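About Kirnside

Kirnside is a small furniture workshop run by Soledad Jaramillo and Perla Robles. We make and refinish tables for classrooms, craft rooms and home kitchens.
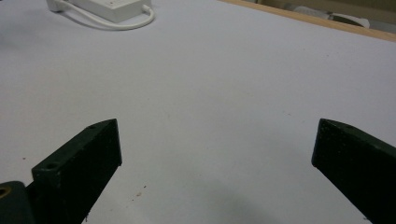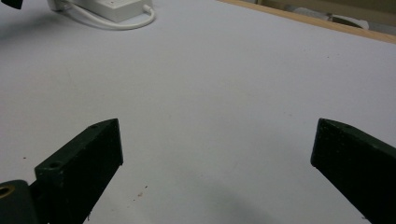
Tables are most of what we do, and the top is where most of the work goes. Soledad started out repairing school desks, and customers kept asking her for a surface that was easy to wipe and didn't throw light back in their eyes. A matte white top with a slight gray-lavender cast, like the one in both photos, suits that kind of room – crumbs and specks show up right away, so it gets wiped. We also do darker colors on request. Perla handles orders, delivery and the color samples.

We have finished over 400 tops so far. Our two regular lines are the Vomus, a worktable for 4 people, and the Gamage, a narrower one for hallways and sewing rooms. Refinishing an old top usually takes 3 weeks, longer in August when the schools send theirs in.

The workshop is in Sirnthorpe, behind the feed store. Call before you come by, and bring the measurements of your table if you have them.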